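Tips for building a desk-tidying arm in a shared workshop

I've been meaning to write this page for ages, and the questions keep coming, so let's get on with it. It's for anyone putting together a small robot arm at home, or in a club room with other people's elbows in the way, and trying to get it to pick up ordinary odds and ends and drop them in a bin. Ours is on its second table and its third set of fingers and I still grin every time it moves.

I'll assume you've got an arm that powers up and goes more or less where you tell it. If you haven't, start with Dinesh Ahuja's page on wiring and come back, because nothing I say about staplers will be any use until the motors turn the right way.

Get the table right first

We lost a whole month to a wobbly table. The arm would learn where the bin was, someone would lean on the corner, and after that every grasp landed a thumb's width to the left. Bolt the arm to a frame and bolt the frame to the table, or at the very least clamp the pair of them together. Aluminium extrusion is lovely for this. You can slide a bracket along, nip it up, try it, and slide it back again when you change your mind (you will).

Check every bracket bolt after the first evening's use, then again a week later. They settle. A dab of paint across the bolt head and the bracket lets you see at a glance whether one has crept.

Pale wood is a good working surface. Dark fingers show up well against it on the wrist camera, and so do coloured bits of plastic. If yours has a shiny varnish, rub it down with fine paper until the reflections go dull. We did ours with 100 grit and then something finer, and it took one cup of tea and a lot of sweeping.
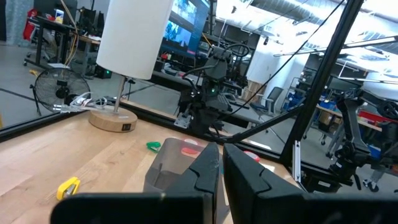 Storov, June

Table two is up and running and I'm so pleased with it! The wrist camera looks out past the gripper, so you get the fingers in every shot along with whatever they're reaching for, and after a while you steer by them the way you steer a car by its bonnet. The small clips and the containers went out first. The lamp came next, and I'd tell anyone to put a lamp on the table early on. A real desk has tall things standing on it, and an arm that has only ever worked on a bare surface will swing its elbow straight through a lampshade.

Some things we've learnt about tall objects:

Pick something with a wide base and a soft shade. A fabric shade forgives a knock. Glass doesn't, and you'll be finding it in your socks.

Run the flex out behind the base and away from the arm's reach. A trailing flex is the easiest thing in the world for a gripper to hook.

Teach the arm to lift before it travels sideways. Up, across, down. It's slower and it looks a bit prim, but you can take the lift out later once you trust it.

Cables on the arm itself

Leave more slack than you think you need at every joint, then loop it over the top where nothing can pinch it. Before you switch on, move the arm by hand to each end of its travel and watch the cables the whole time. If one goes tight, even slightly, redo it. We used soft hook-and-loop ties (the sort sold for tidying behind televisions) because you can undo them ten times in an evening without swearing. Hard plastic ties go on last, when you're certain, and with the cut ends trimmed flush so they don't scratch anyone.

Power and signal cables should go down separate sides if you can manage it. Larysa Palamarchuk sorted this out for us after the gripper had been twitching for weeks. She moved one cable across to the other post and the twitching stopped, and I had been blaming the software all that time.

Fingers

Big blocky fingers are fine. Ours are chunky, and people always ask whether they can pick up anything small. They can, provided the inner faces meet cleanly, so spend your time there. Close the gripper on a strip of paper and tug. If it slides out at one end and holds at the other, the fingers aren't parallel, and a shim cut from a drinks can will usually put it right.

For grip, try a bit of bicycle inner tube stuck on with contact adhesive. Roughen both surfaces and let the glue go tacky before pressing them together. It wears, so cut several pads at once and keep the spares in a jar. Ashok Shukla swears by the rubber mat sold for lining tool drawers, and his does last longer, though I find it a touch slippery on polished plastic.

Don't set the closing force by feel. Find the heaviest thing you mean to lift and turn the force up until it holds, then add a little. Our heaviest is a full pencil tin at 825 grams and that is really the limit for this arm. For everything else we run it much gentler.

Choosing things to pick up

Raid your own drawers! Desk clutter is perfect: clips, staplers, a staple remover, cups, anything light with a bit of character to its shape. Go for a mix of bright and pale colours. Bright ones are easy for the camera, and once those are going well the pale ones will show you where your lighting is poor.

Take the staples out of anything that holds staples. Tape staple removers shut if they have a strong spring, or leave them till the arm is behaving.

Metal bits deserve their own warning. They glint, and to a small camera a glint can look like a different object each time the light moves. If one keeps being missed, try it in another spot before you start altering settings.

The bin

I have tried so many bins. What you want is something light with rounded corners, and handle holes are a great help because they give the arm an edge to hook if you'd like it to move the bin as well as fill it. White is handy if your clutter is coloured. Stick it down with a few blobs of reusable putty for the first sessions. Later on, let it shift about, and let people put it back in slightly the wrong place, because that's how a real desk behaves.

Approach from the open side. I know that sounds too plain to write down. We had the arm coming in over the back wall for days, though, clipping the rim on almost 90 per cent of tries, and all it needed was the bin turned round.

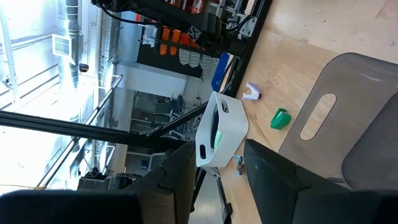

Bhupendra Bhatia wrote in to say that he'd gone the other way with his bin at home: he weighted it with a bag of dried beans under a card floor and never stuck it down at all. It stays put when the fingers brush it, he says, and if the arm really wallops it the bin slides instead of something snapping. He also asks whether we've tried feeding the arm things that nest, such as cups, since his will happily drop one cup inside another and then can't get either of them out.

We have, and it can't either! I love the beans idea and I'm stealing it. For nesting cups, the best I've managed is a ring of thick card glued inside the bottom one, so the top one sits proud and leaves a lip to grab.

Light from windows

Big windows are wonderful for people and a nuisance for cameras. When the wrist tips up and catches the glass, the picture goes white on that side and takes a moment to recover. Greaseproof paper taped over the lower panes works nicely and costs next to nothing. Or turn the table so the arm mostly works with its back to the daylight. Lock the camera's exposure if the settings let you, and do it with the light you'll really be working in. Ours was set one evening under the strip lights, and the next morning was hopeless.

Sharing the room

Chalk or tape a line on the floor at the arm's full reach plus a good stride. Chairs on wheels drift, so push them back past the line before every run.

Put the stop button where a person standing at the table can hit it with either hand, and have each newcomer press it once for real. It's much less frightening the second time.

Keep a notebook by the table. Write down what you changed, even if it was only a bracket moved by a finger's width. Ours has the word "elbow" in it on nearly every page.

If two arms share a table, run one at a time until you've mapped where they can touch. Park the idle one folded and facing away, with its power off.

Next on the list is getting it to open a drawer. I've a handle from an old kitchen unit screwed to a scrap of board, and so far the arm can find it, hold it, and pull the whole board off the table. A clamp should fix that. I'll add a section when the drawer opens.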